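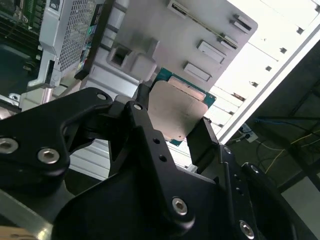 Trodum Hospice – Bereavement and Remembrance Team

10/28/22

I've been stuffing envelopes all week (my kitchen table has vanished under them!) so I'm very happy to say the invitations to our candlelight remembrance evening in Grisitville are finally in the mail. We sent out 200 of them, one to every family we've supported since January, but please don't wait for an envelope if you'd like to come. Everyone who misses somebody is welcome.

The evening will be at the Kultness Chapel again. Doors open at 6:30 and we'll read the names at seven. If you want a name added, call the office or drop a note in the box at the front desk – we have 105 so far, and there's plenty of room on the list. Please spell it out for us and tell us how to say it. I got one wrong last year and I still feel bad about it.

Music is from the Dimitrov Street choir, all 16 of them, and they're learning two new pieces for us. One is in Welsh, so wish them luck!

The memory book will be out on the side table too. Bring a photo you don't need back, or write a few lines on the night. Some people write a whole page and some just put "miss you, Dad," and I love reading them all.

Parking is behind the chapel, and the ramp is on the left side of the building. Soup and rolls afterward in the hall, and if you can bring a pie, let me know by the Wednesday before.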